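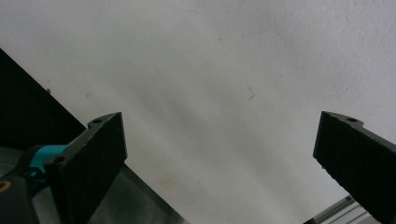 A white board shows marks that a gray or wood-colored one would hide, and most of the mail we get at Drestirach is about those marks. The first thing to work out is whether a mark is lying on the surface or has gone into it. A thin dark hair or thread, like the curved one a little right of center, can usually be lifted off with a fingertip or a bit of tape. A dark speck may be dust or it may be a pit. A faint brownish smudge low on the white is the kind of thing to try with a damp cloth before you try anything stronger. The answers below cover the white work boards we supply and should be fine for most similar boards with a light texture.

How often should I clean the board?
Wipe it at the end of any day it has been used. A full cleaning once a month is enough for most people. If you work with food coloring, ink, clay or rust, clean up as you go.

What do I need?
Two soft cloths, a bowl of warm water, a drop of dish soap and a soft brush. An old toothbrush will do. Change the water when it looks gray.

What order do I do it in?
Clear the board first and brush off the dry dust. Then wipe with the damp cloth in straight strokes from the far side toward you. Go over it a second time with plain water to get the soap off, then dry it with the other cloth. Soap left in the texture collects dirt.

Can I use a melamine sponge?
On a smooth board, yes, with light pressure. On a textured board it wears down the high points and leaves a shiny patch that can't be put right. We would use it only near a corner, and only after everything else has failed.

What about bleach?
Please don't. It can turn the white yellow.

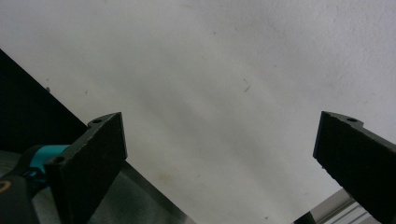 The gray areas don't come off. Are they dirt?
Often they are shading. A textured surface looks grayer on the side away from the light and brighter on the side facing it, and the change is gradual. Move a lamp to the other side and look again. If the gray moves, leave it alone. If it stays in one place and has an outline, treat it as a stain.

How do I tell a speck from a pit?
Run a fingernail across it. A speck will catch and move or come away. A pit will feel like a tiny dip. Pits up to the size of a pinhead don't affect use and aren't covered by the guarantee.

I keep finding hairs and fibers on it. Is something wrong with the finish?
No. They come from sleeves, towels and cleaning cloths, and the texture holds on to them. A lint roller works better than a cloth. Wash your cloths without fabric softener.

Can I sand and repaint a board?
You can, but the texture will be gone and so will the guarantee. The Skedance touch-up pot covers an area up to 6 inches across. Stir it well and dab it on with a sponge. Brush marks will show.

Do you refinish boards?
Yes. We refinished 208 last year at the Vakura workshop. Send us a picture first, taken in daylight if you can.
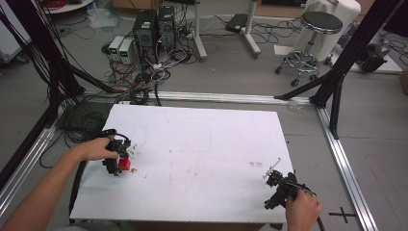
Gündoğdu, February

New this month: reddish-brown stains
We have added this section after more than 87 messages on the subject over the winter. Faint reddish-brown marks, mostly toward the middle of a board where things get put down, are the ones people have the most trouble with.

What causes them?
Rust, clay, tea, wood stain and some dyes all dry to much the same color, so we can't tell you the cause from the color alone. Think about what has been on the board lately.

What should I try first?
Warm water and dish soap, left on the mark under a folded cloth for ten minutes. Wipe and repeat once. For rust, use a little lemon juice on a cotton swab, rinse it off after a minute, and dry the board.

It got lighter but didn't go away. Now what?
Leave it for a week and do it again. Rubbing harder spreads the color into the texture around it.

Should I keep the board on the floor?
It's fine for short jobs if the floor is level and swept. Wipe the underside before you put the board back on a table, as grit will scratch the tabletop.

Is staining covered?
No. Peeling, warping and loose edges are. Quote form 469 when you write to us about any of those, and tell us which room the board is kept in.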